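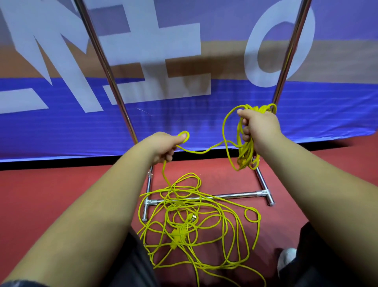

Enrollar un cable amarillo largo, vuelta por vuelta, con las dos manos.

Consejos para preparar una casa antes de enseñarla a los compradores

Cuando una familia visita una casa en venta, decide mucho en los primeros minutos. Yo he preparado viviendas para vender en la zona de Etgate desde hace varios años, primero con mi colega Veronika Deák y después sola, y he reunido en esta página los trucos que más uso. Son trabajos de limpieza, de cocina y de pequeño taller, y casi todos se hacen con cosas que ya están en el armario.

La entrada

Quite todo lo que está detrás de la puerta. La puerta tiene que abrir completa, hasta la pared, sin chocar con un paragüero ni con zapatos. Si la cerradura va dura, ponga polvo de grafito y mueva la llave varias veces. El aceite de cocina no sirve, recoge polvo y al mes siguiente la llave va peor.

Para las bisagras que hacen ruido, saque el pasador, límpielo con un trapo y pase por él una vela de parafina. Vuelva a ponerlo y abra y cierre la puerta unas veces.

La cocina

El olor de la cocina se queda en el filtro de la campana. Póngalo en el fregadero con agua muy caliente, dos cucharadas de bicarbonato y un poco de jabón de platos, y déjelo media hora. Después cepille y seque bien antes de montarlo. Si el filtro es de aluminio puede ponerse un poco gris, así que pruebe antes en una esquina.

Las juntas de los azulejos se limpian con una pasta de bicarbonato y agua y un cepillo de dientes viejo. Trabaje por trozos pequeños y enjuague enseguida. No mezcle nunca lejía con vinagre ni con otro producto, aunque la mancha sea muy fea.

Sobre la encimera deje como máximo dos objetos. Una cafetera y un frutero están bien. Los imanes de la nevera, las facturas y el calendario del colegio se guardan en un cajón hasta que se firma la venta.

Los armarios también se abren durante la visita – esto a muchos propietarios les sorprende. Saque una parte de la vajilla y deje espacio entre las cosas.

Paredes y pequeños agujeros

Los agujeros de los cuadros se tapan con masilla blanca y una espátula estrecha. Ponga un poco más de lo necesario, espere que esté seca y lije con grano fino. Para retocar la pintura use un rodillo pequeño, porque el pincel deja una marca que se ve de lado cuando entra el sol.

Si no tiene el bote de pintura original, corte un trocito del tamaño de una moneda en un lugar escondido, por ejemplo detrás de un radiador, y llévelo a la tienda. En el almacén Flasetti me han igualado así un color crema que yo daba por perdido. Custódio Peixoto, el pintor con quien trabajo, prefiere pintar la pared entera de esquina a esquina. Él tiene razón cuando la pintura lleva muchos años, pero para un agujero pequeño yo sigo haciendo el retoque.

El baño

Cambie la silicona negra de la bañera. Se corta con un cúter, se limpia el borde con alcohol y se pone cinta de carrocero arriba y abajo. Aplique la silicona nueva, alísela con el dedo mojado en agua con jabón y quite la cinta enseguida, antes de que forme piel. No use la ducha hasta el día siguiente.

La cal del grifo se va con un paño mojado en vinagre y atado con una goma. Una hora es suficiente. En grifos dorados o de color mate no lo haga.

La luz

Ponga en todas las lámparas de una habitación bombillas del mismo tono. Para un salón, 900 lúmenes en la lámpara del techo me parecen correctos si además hay una lámpara de mesa. Limpie los cristales por dentro y por fuera, y no se olvide del carril de la ventana corredera – primero el aspirador, después un bastoncillo húmedo.

El garaje y el trastero

Es el sitio que todos dejan para el final. Los cables alargadores se enrollan con vueltas del mismo tamaño y se cuelgan de un gancho ancho, nunca de un clavo. No los enrolle apretados entre la mano y el codo, porque así se retuercen por dentro. Las latas de pintura medio vacías hay que llevarlas al punto limpio.

Las manchas de aceite en el cemento se cubren con arena de gato, se pisan un poco y se barren al otro día. Si queda sombra, repita.

Cuánto gastar

Con 1000 euros se puede preparar bastante bien un piso mediano si el propietario pone el trabajo. Mi último piso, de 82 metros cuadrados, estaba en la calle Munshi y la mayor parte del dinero se fue en pintura y en cambiar dos persianas. Yo no cambiaría los muebles de la cocina para vender, solamente los tiradores.

El día de la visita

Ventile temprano y cierre las ventanas antes de que lleguen. No ponga ambientador fuerte. Vacíe todos los cubos de basura, también el del baño, baje la tapa del inodoro y deje las luces encendidas en el pasillo. Las llaves del trastero y del buzón, en un plato cerca de la puerta, con su etiqueta.

Página revisada en octubre de 2025.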